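Memorizing a long poem for a school recitation contest, how do you keep it in?

Forum > Schools and Students > Speech, Debate and Recitation

mapleandink
Posted 2026-09-08
My daughter is a sophomore and she signed up for the Brornetti recitation round, the one where each kid does two poems from memory in front of the whole school. The short one she had down in a weekend. The long one is killing us. It's 100 lines, and she gets to the middle and just stops, every single time, same stanza. I've been holding the book and feeding her lines from the kitchen and I think I'm making it worse (she says I'm making it worse). Any parents or former contestants with ideas? School round is in 4 weeks.

tuba_dad
Stop feeding her lines! When I coached at Clarkar we had a rule that no one prompts until the kid has stood there for a full breath and tried. If you jump in every time, she learns the poem with you in it, and you won't be on stage.

quietcorner
Same stanza every time usually means she always starts from the top. So the first half gets practiced ten times as much as the second. Have her start at the bad stanza, then the one after, then the last one, and work backward. I did this for a piece my junior year and the end became the part I was surest of, which is a great feeling when your knees are shaking.

mapleandink
Oh that makes so much sense. She does always start from the top. And okay tuba_dad, point taken, I'm leaving the kitchen.

hallpass88
I'm going to disagree with working backward. It's fine for a list but a poem builds, and I've heard kids who learned it that way and it sounds like separate chunks glued together. My son's teacher had them copy the whole thing out by hand, over and over, in order. Boring, but it stuck.

quietcorner
You put it back in order once the weak parts are solid, hallpass88. I didn't go on stage and do it in reverse lol

hallpass88
Fair. I still think handwriting beats everything. He can still do his in the car three years later and we can't make him quit.

Desus_fan
Did the Mokgethi regional as a senior and came in nowhere near the top, so take this for what it's worth. Two things helped me. One was walking while I said it, up and down the hallway, turning at each stanza. The other was recording myself and listening on the bus. I hated my voice for the first few days and then got over it.

The judges where I was cared way more about whether you understood the poem than whether you were loud. There was a girl who hardly moved her hands at all and she was the best one there by a mile.

tuba_dad
Agree on the judging, disagree on the walking. We had kids who learned everything pacing and then had to stand on a mark under the lights and it fell apart. Walk early on if you like, but the last week should be standing still, in the shoes she's going to wear.

Desus_fan
Huh, the shoes thing is smart. Mine squeaked.

hallpass88
My son used colors for stanzas, reddish for the ones he knew and green for the ones he didn't. Those two colors are stuck in my head for good.
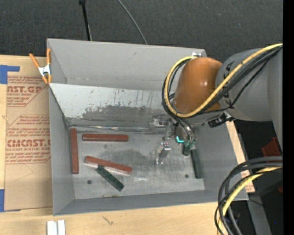
Reddish-brown and dark green blocks in a gray bin

mapleandink
Colors might work for her, she already highlights everything she owns. We tried starting at the bad stanza tonight and she got through it twice in a row! Then she messed up the second line, which she has never once messed up, and stomped upstairs.

quietcorner
Totally normal. Leave it alone for tonight and have her say it once in the morning before she looks at the page.

tuba_dad
And have her do it for somebody who isn't family before the school round. A neighbor, the bus stop, whoever. The first time in front of other people is always the roughest, so get it out of the way.

mapleandink
She picked her grandmother's card group. I told her that's still sort of family and she said they don't act like it. Will report back after the school round, thank you all so much!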